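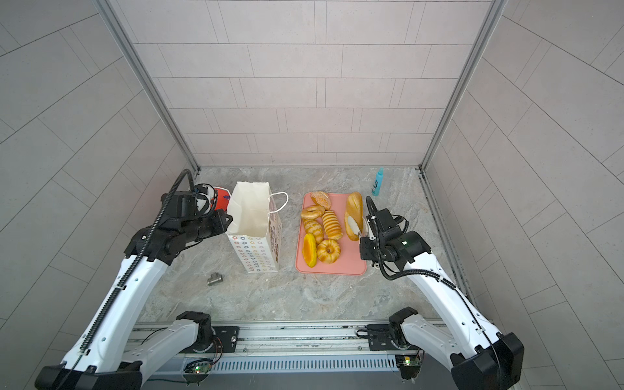 How two robot arms pack a bag

Search Ustora Search

A robot arm bends at its joints, a bit like your shoulder, elbow and wrist. At the end is a gripper, which works like a finger and thumb. Both arms are fixed to one rail at the front.

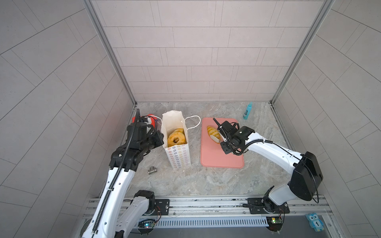 Ustora Young Makers' Club

Two ring-shaped pastries are in the paper bag, and one gripper is over the pink board beside a yellow one. Bread is a hard thing to hold. If the gripper squeezes too much, the crust breaks.

Try it at home: pick up a bun using two spoons.

14 shares
Contact Ustora | Back to top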